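Sorting out the cable drawer: a chat with Yolandi Van der Merwe

Posted March 27, 2021

Yolandi has been clearing out sheds, spare rooms and home offices round Carnegie for 12 years, and the thing she gets asked about most is cables. Not clothes. Not paperwork. Cables.

I caught her between jobs. Half an hour, one coffee, my notes are a mess so bear with me.

"Everyone has the drawer," she says. "Or the box. I had a bloke in January with four boxes, and he'd moved house with them twice. Never opened one."

Her first rule is to get everything out of the drawer and onto a surface that won't let things slide. She likes plain cloth, pulled flat and clipped at the corners. Green if she can get it, as black leads show up well on it and so do the little bits that fall out of plugs.

"People laugh at me for clipping it. Then they try it without and the whole lot ends up on the floor." She buys the clips in boxes of 100 and still runs out.

Then one cable at a time. Just one. Pick it up, look at both ends, decide. If you can't name what it goes to in a minute or so it goes in the maybe tub with a date on it.

The coiling is where she gets fussy. Loose loops, always. Nothing wrapped round the hand and yanked tight, and no elastic bands – they perish and go sticky. She leaves the plug poking out of the coil so you can tell what it is without undoing it.

"Tight coils are a killer. You bend it hard in the same spot, it'll go right there at the neck. I've binned so many good chargers for other people."
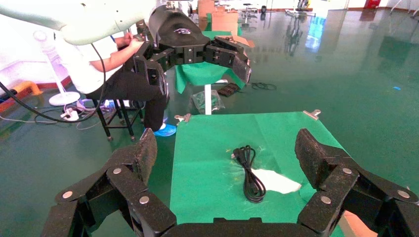
The floor is the hard part

I asked what she does about the leads that are actualy in use, the ones under the desk. Big sigh.

"That's a seperate day. Don't do it on drawer day, you'll give up." She starts from the power strip and works outwards, following each lead to whatever it feeds. Switch off first. Fans and lamps are usually the easy ones, get them over and done with.

She wants the strip up off the floor if there's any way to do it. Under a stool or chair is the worst place in her book – feet, dust, chair legs. Spare leads should never live down there with the working ones. "You can't tell them apart after a week. So you leave them all."

Does she use the fancy organisers? Not much. She tried a set of Brundlow trays a while back and gave them to her sister. Zip bags, masking tape, a marker. Label goes on the bag and on the plug end, both.

And the maybe tub? Six months, then e-waste drop-off. No peeking.

"If you go through it again you'll keep the lot. I know I would."

She's booked up through Easter but is happy to take questions by email. Bring her a photo of the drawer, before you touch it.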